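Wurnell Open Bin, Large, Grey

The large Wurnell is a plain rectangular bin with an open top, made for loose parts, returns and mixed small items. Sides and floor are grey. It has no lid and no dividers.

Inside length is 126 cm and inside width 59 cm. The high walls keep items in when the bin is filled unevenly, and the wide opening lets you reach the floor from any side. Stand it on a flat, level surface.

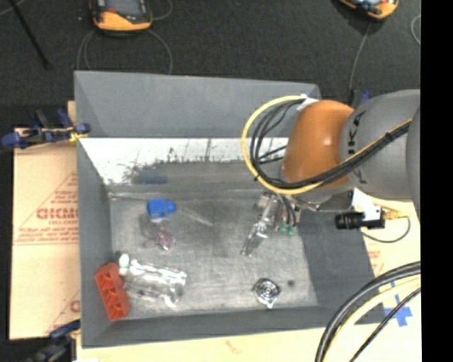
Photo: Colette Le Goff / Lemow

The floor and walls will mark with use. Scuffs and smears on the surface do not affect the strength of the bin and are not covered by the guarantee, which runs for 2 years from delivery. Wash with warm water and ordinary washing-up liquid. Do not use wire wool or solvent cleaners.

Do not stack bins when loaded. Empty bins should be moved by two people.

Sold singly. Orders for over 400 bins are quoted separately and sent direct from the Plasovcombe warehouse. The smaller Väisänen bin is listed on its own page and does not fit inside this one.

Prices checked 11th July. Next delivery of the large size due in October.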